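Where Should the Bin Go? A Report on Throwing Things Away in the Shared Kitchen

Clistberg House, second floor
Group 17: Veerle De Graaf, Lalit Bhatt, Glykeria Stefanou

When our tutor asked us to choose an everyday habit and look at it closely for a whole month, we were slow to agree. Lalit wanted to do bicycles, Glykeria wanted to do the laundry room, and I (Veerle, I did most of the typing) had been cross about the kitchen for weeks. In the end the kitchen won, mostly because all three of us eat there and we were already talking about it every evening anyway. The question we settled on was a small one: does it matter where the trash bin stands, and what kind of lid it has, when people are deciding what to do with an empty drink carton?

Drink cartons turned out to be a lovely thing to study. Everyone on our floor buys them, they are light enough to leave lying about without feeling guilty, and they always have that last mouthful in the bottom that dribbles out if you tip them. Before we started, the windowsill by the sink was a sort of waiting room for them. People told us they meant to throw them out later.

The kitchen had one big pedal bin under the counter, behind a cupboard door. To use it you open the door, pull the bin forward, press the pedal and hope the lid does not hit the shelf above. We kept that arrangement for the first two weeks and only wrote down what happened. For the second two weeks we added a small lidded bin on the table itself, where people sit and drink.

We tried both ways of leaving the lid, closed and flipped up, and we changed over each morning before breakfast so that neither way got all the busy days. The bin had a black liner in it the whole time, and we emptied it every night after dinner. Cartons were the main thing we cared about, although tea bags and orange peel went into our notebook too when somebody was quick enough to catch them.
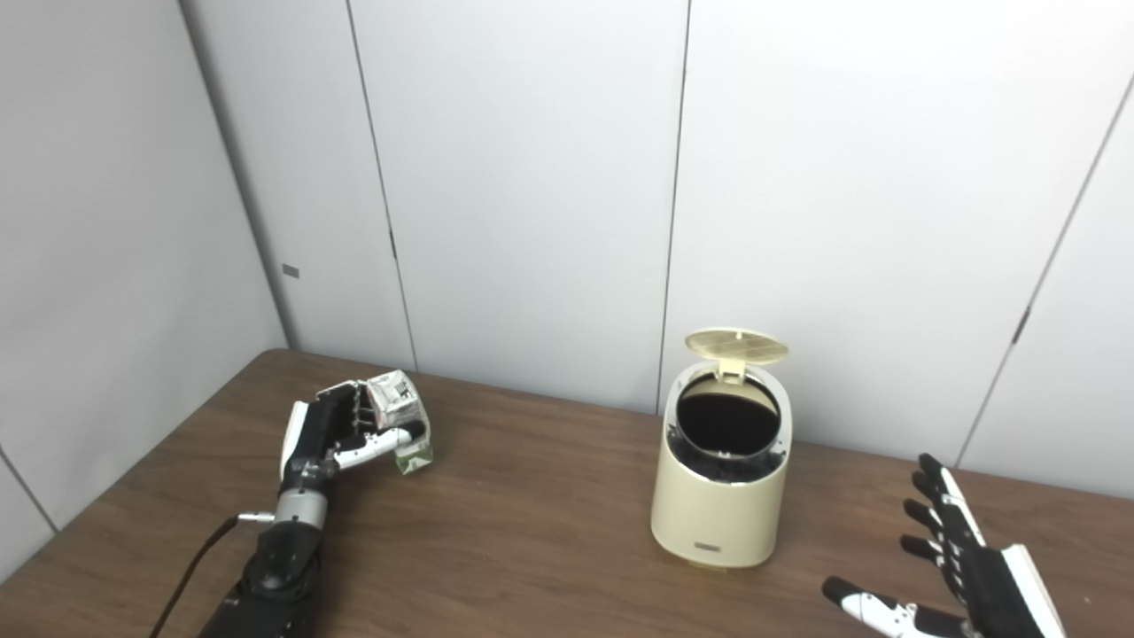
Cor Maes wrote on our draft that he would never eat at a table with an open bin on it, and that his grandmother would have had something to say about it too. He thought we should have tried a hook on the end of the counter, or a bin on the floor beside the door, before putting one where people have their plates. He also asked whether we had thought about fruit flies in July, and we had to admit that we had not.

It is a fair point and we talked about it for a long time. Three other people on the floor said something similar, though more gently, and one of them moved the bin to the far corner every time she sat down. We had not planned for that, so on those occasions we wrote "moved" next to the entry and kept going. Looking back, we should have asked people how they felt about the bin before we put it there.

Now for the results. Over the four weeks we noted 382 cartons. In the first half, 40 percent of them were put in the bin within an hour of being finished, and the rest sat on the sill, the table or the top of the microwave until somebody gave in. Of the 382, we recorded 207 in the second half, and well over half of those went straight into the little bin. The lid made a bigger difference than Glykeria expected and a smaller one than I did. When it was up, people dropped their carton in while they were still talking. When it was down, they tended to set the carton next to the bin – sometimes leaning right against it – and carry on with their conversation.

There are weak spots, of course. Everyone knew we were watching, and Lalit is not a subtle man with a notebook. We were never in the kitchen after eleven at night, so the late crowd is missing. One weekend half the floor went home, and those two days are very thin.

If we did it again, we would follow Cor's suggestion and test the floor bin by the door as a third arrangement. We would also like to try rinsing, as the smell was the complaint that came up most often, and a rinsed carton hardly smells at all. Glykeria has already drawn up a sheet for this with a separate column for flies.

For now the small bin has stayed in the kitchen, with the lid down at mealtimes, by a floor vote on Tuesday. Wim Verschueren kindly read the whole report twice and fixed our percentages, and we are grateful to everyone on the second floor who let us write down their breakfast.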